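How to Sort and Store a Big Box of Trading Cards

These steps are for loose cards that have been piling up in shoe boxes, desk drawers and coat pockets. I worked them out on a lot of 4,000 mixed cards that I bought from a shop called Nornico when it closed its back room in June. After I pulled the duplicates I had 1,908 different cards. Of those, 673 went into binder pages and the rest into long boxes.

What you need

A clean table by a window or a good lamp
Soft penny sleeves
Rigid top loaders for anything worth protecting
Nine-pocket binder pages, side-loading if you can get them
Cardboard storage boxes made for cards
Plain index cards cut a little taller than the trading cards, for dividers
A pencil
A dry microfiber cloth

I use Pladetti pages and Emix sleeves. Any brand will do if the package says acid-free and PVC-free. PVC pages get sticky after a few years and can pull ink off the card.

Step 1. Wash and dry your hands

Use plain soap and no lotion. Dry them all the way. I don't wear gloves for modern cards. Cotton gloves snag on corners and make it easier to drop things.

Step 2. Hold the card by its edges

Pick a card up by the two long sides, thumb on one and fingers on the other. Don't squeeze. If a card is lying flat and you can't get under it, slide it to the edge of the table and take it from there. Picking at a corner with a fingernail leaves a white mark that won't come out.

When you pass a card to someone, hold it out and wait until they have it before you let go.

Step 3. Make rough piles

Go through the whole lot once and don't stop to read anything. I make four piles: one for each of the games or series I know, and one for everything I can't place. Keep each pile shorter than the width of your hand or it will slide over.

Work for an hour at most, then take 10 minutes off. You start missing things when you're tired, and a foil card dropped in the wrong pile can take all evening to find.

Step 4. Sort each pile by set and number

Look for the set mark first. On most cards it's a small symbol or a few letters near the bottom, front or back. Sort by that. Then put each set in number order. For a big set, break it into hundreds, then into tens, then put each small stack in order.

Cards with no number go at the back of the set in alphabetical order.

Step 5. Pull the duplicates

Once a set is in order, duplicates will be sitting next to each other. Keep the one with the sharpest corners and put the others in a separate box. Check the backs before you decide. A card can look perfect from the front and have a crease or a worn edge on the back.

Step 6. Check condition

Tilt the card under the lamp and look for scratches across the picture. Light borders and dark borders hide different problems. A dark border shows white chipping right away. On a light border you need to look closely at the corners.

If there is dust, lift it with the dry cloth. No water, no alcohol, no eraser. I ruined a Guzmán promo with a pencil eraser and it was the only one in the lot.

Step 7. Sleeve and store

Put the card in the sleeve bottom first, with the picture facing you. Press the sleeve's sides lightly to open the mouth. For a top loader, sleeve the card first and then slide the whole thing in.

Binder pages are for cards you want to look at. Put one card in each pocket, or two back to back if you're short on pages. Store binders standing up, not stacked.

Fill a long box until the cards stand on their own, then stop. They should still tip forward when you look through them. Write the set name on a divider in pencil and put it in front of the first card.

Step 8. Pick a place for the boxes

A closet shelf on an inside wall is fine. Stay away from the attic, the basement floor and any windowsill. Sunlight fades reds and yellows first. 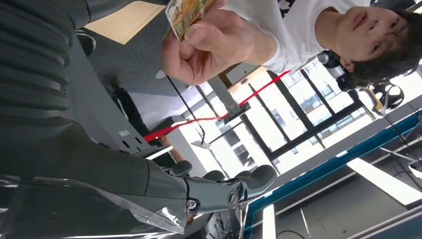 By Kirsten Boychuk

A bright window is handy for looking over a card with an illustrated face and a light border. Put it back in its sleeve when you've finished looking.

Contact | Copyright Kirsten Boychuk, all rights reserved | Back to top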